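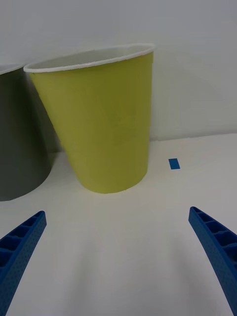
*Yellow-green one, with the dark gray one to its left.*

## Is the "ghost sign" on Dow Street real?

**brickandmortar_ed**

The old Tisero building on Dow Street lost its vinyl siding last month, and now there's a painted wall sign showing on the north side. TISERO & SONS – STOVES – TINWARE, in cream letters on dark green. It's already on the mugs at Pavia and on the banner Ernus hung across the construction fence, the one that says "History Lives Here."

I've walked past that building most of my life and I'd like to believe in the sign. I don't. The paint looks worn in an even way, the way jeans come from the store with the knees already faded. Real signs wear in patches. The part under the cornice stays bright and the part where the downspout leaked goes to nothing. I stood across the street for a good while and couldn't find the downspout.

Has anyone got a picture of that wall from before the siding went up?

---

**mrs_gantry**

My mother bought a stove there. There were sons. I don't see what the mystery is.

---

**brickandmortar_ed**

I'm not saying there was no store. I'm asking whether that paint was on that wall before Ernus bought the place. Those are two separate questions and the banner only answers the first.

---

**halfpast**

Siding protects paint. If the vinyl went on while the sign was still in decent shape, it would sit there in the dark looking more or less how it looked the day it was covered. Even wear is what I'd expect.

Also, why would a developer pay somebody to fake a stove ad? They could have put up another mural of a whale.

---

**viaduct_walker**

Because a stove ad gets you into the paper and a whale doesn't. Apartments in "the historic Tisero Stove Works" will rent for more than apartments in a brick box next to the tracks. It was never a stove works, by the way. It was a store. They sold stoves that came in on a truck.

I have a print from when the siding was half up. It's mostly my cousin's car, but the north wall is behind it. I can see something pale up there that could be lettering. Could also be whitewash. I'll scan it when I find the box.

---

**brickandmortar_ed**

Please do. And Half, siding protects paint from rain, sure, but it gets nailed to furring strips and the strips get nailed to the wall. So where are the nail holes? You should see rows of them running right through the letters. I looked at the S in STOVES with binoculars (yes, people stared) and it's clean.

---

**halfpast**

They go in the mortar joints if the guy knows what he's doing.

---

**brickandmortar_ed**

Have you seen the rest of that siding job? He didn't know what he was doing.

---

**Tomás Nic Aodha**

I painted signs for a living until my shoulder quit, so take this for what it's worth. I went down and looked yesterday.

The layout is good. Whoever did it knew to open up the spacing between the T and the I, and the ampersand was drawn by a person, not a computer. That doesn't tell you how old it is, only that somebody could letter. There are still a few of us.

What bothered me is the green. The old outdoor greens had a lot of lead in them and they chalk. You rub a thumb on one and it comes away on you. I reached over the fence and rubbed the bottom corner and my thumb came away clean. Now, they may have sealed it. Plenty of owners put a clear coat over an old sign once they find it, which is a terrible idea, but they do it. A sealed sign wouldn't chalk.

My guess is that it's both. There was something there, faint, and somebody went over it. I've been asked to do that job myself 3 times and took it 2 of them. You follow the old letters where you can see them and you make up the rest.

---

**mrs_gantry**

So it IS real.

---

**viaduct_walker**

That's the question, isn't it? If you repaint a whole sign and then sand it back so it looks like you didn't, I'd call that a reproduction. Nothing wrong with one of those. Put a little plaque on it.

---

**halfpast**

Every old sign anybody loves has been repainted. The one on the feed mill gets done over whenever the bank feels generous and I've never heard a peep on this board about it.

---

**brickandmortar_ed**

The feed mill sign looks freshly painted because it is. Nobody took sandpaper to it and hung up a banner. I did email Ernus, for the record, and asked whether any paint had been added. I got back 5 lines telling me they were "passionate about preserving neighborhood character." Neither a yes nor a no in there.

---

**pigeonfeather**

New here, hi. I work behind the counter at Pavia and I'd just like to say the mugs weren't our idea, the landlord brought them in. We've sold 13, mostly to people from out of town. I like the sign. It's nice to have something to look at on that corner besides the car wash. But a man on a lift was up there with a roller tray for most of a week before the siding on the front came down, and when I asked him what he was doing he said "cleaning."

---

**viaduct_walker**

With a roller tray.

---

**halfpast**

Could have been masonry cleaner. Goes on with a roller sometimes. I'll admit that "most of a week" is a lot of cleaning.

---

**viaduct_walker**

Found the print. No date written on it, and the lab stamp on the back is too faint for me. You get the top of what I'd say is a T, and farther along there's a round shape that might be an O or the bowl of an ampersand. Under that, where STOVES and TINWARE are now, I get bare brick. There's glare on that part, so I wouldn't swear to it in court.

---

**Tomás Nic Aodha**

Then the name is probably old and the stoves are probably new. I'd still like to know who did that ampersand.

---

**brickandmortar_ed**

I'm going to look through the building permit file in January, when the records office is back to its normal hours. If there's a line for exterior painting, I'll post what it says. If there isn't, that won't prove anything either, so don't start, Half.

---

**mrs_gantry**

It was a very good stove.

---

*Moderator note, December 2018: moved from General to Buildings & Streets. Please keep the car wash discussion in its own thread.*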